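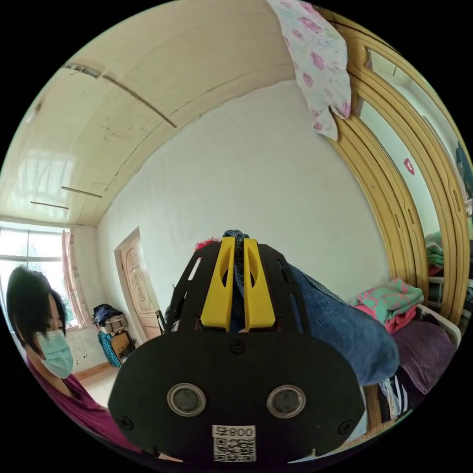
A ground-level bird bath is the easiest water source to add to a yard, and you can set one up in an afternoon with a shallow dish, a bag of gravel and four bricks. The birds that feed on the ground, robins and sparrows above all, will often use a low bath before they look at one on a pedestal. You will be kneeling on soil and gravel for most of the work, so dress for it. Blue jeans like the pair in the photo are fine. Shorts are a mistake, as I found out on my own patch in Protthorpe.

What you need

A shallow dish, no deeper than 2 inches at the center
Four bricks, all the same size
A small bag of washed pea gravel
One flat stone that sticks up above the water line
A hand trowel and a spirit level
A stiff brush that you keep only for the bath

Any dish will do if the sides slope gently and the surface is a little rough. I use a Furna clay plant saucer, the wide one, unglazed on the inside. Glazed saucers look nicer but birds slip on them. If glazed is all you can find, cover the whole bottom with gravel.

Step 1. Choose the spot

Look for a place with open ground on all sides and a shrub or low tree within about 5 feet. Wet birds fly badly and want somewhere close to sit and preen. If cats come through your yard, move the bath farther out so there is nothing thick enough to hide one right next to it.

Partial shade is best. In full sun the water warms up fast and turns green within a couple of days. Stay away from the area under feeders too, or you will be picking seed hulls out of the dish every morning.
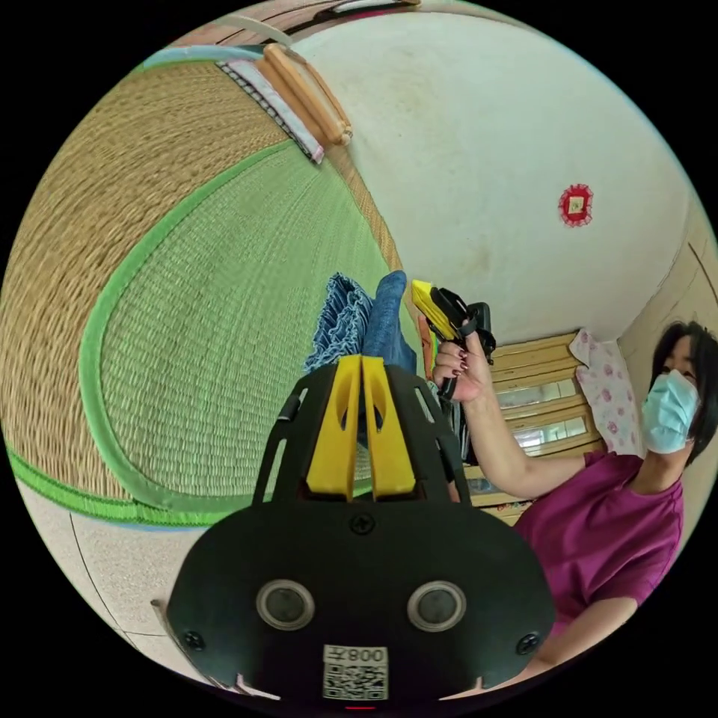

Can I put the bath on the lawn?
Grass is fine as a base if you cut out a patch of turf the size of the dish and set the bricks on bare soil. Dishes placed straight on grass tip when a heavy bird lands on the rim, and the lawn underneath dies off anyway.

Step 2. Level the ground

Scrape away loose soil with the trowel until you have a firm patch a little wider than the dish. Press the bricks in with your foot, one under each quarter of the dish, and lay the level across them in both directions. Tap down any brick that sits high. Do not build up a low one with loose soil – it will sink after the first rain.

Step 3. Set the dish and add gravel

Put the dish on the bricks and push down on the rim at several points. If it rocks, lift it and adjust the bricks. Then spread the gravel in a thin layer, thicker on one side, so that the water runs from almost nothing to its full depth. Small birds will stay at the shallow side. Put the flat stone near the middle. Bees and wasps use it as a landing place, and you will lose fewer of them to drowning.

Rinse the gravel before it goes in, even if the bag says washed.
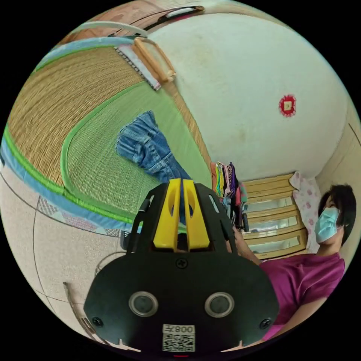 Step 4. Fill it

Use tap water or clean rain water. Pour slowly until the deepest part is around knuckle height on your index finger and the flat stone is still dry on top. Don't add anything to the water. Bleach, salt and the blue tablets sold for fountains all have no place in a bath that birds drink from.

After that, leave it alone. Mine stood unused for nine days before a song sparrow tried it. Halvard Lunde, two doors down, had robins on the first evening, so there is no rule.

Keeping it clean

Tip the water out every other day, and every day in August. Once a week, scrub the dish with the stiff brush and plain hot water, and turn the gravel over in a bucket until the water runs clear. If droppings have dried on the rim, soak them first and wear gloves.

Mosquitoes need several days of still water to go from egg to adult, so regular changing takes care of them.
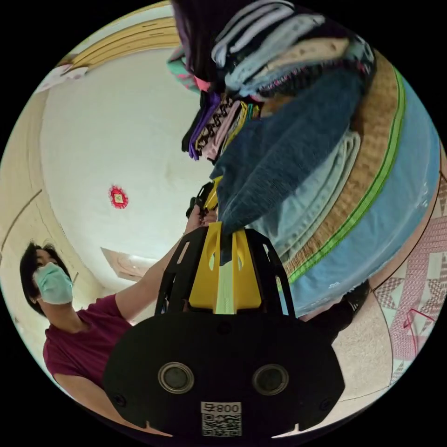
Yellow finger tip with its mint-green padding.

In cold weather

Clay cracks when it freezes with water in it. Bring the saucer indoors before the first hard frost and put out a plastic or rubber dish on the same bricks. Break the ice in the morning by pouring warm water on it, never boiling.

Leave the bricks where they are over the winter, then check them with the level again in spring before the clay dish goes back.

Last updated 20 Jun 2021 by Gunnel Moen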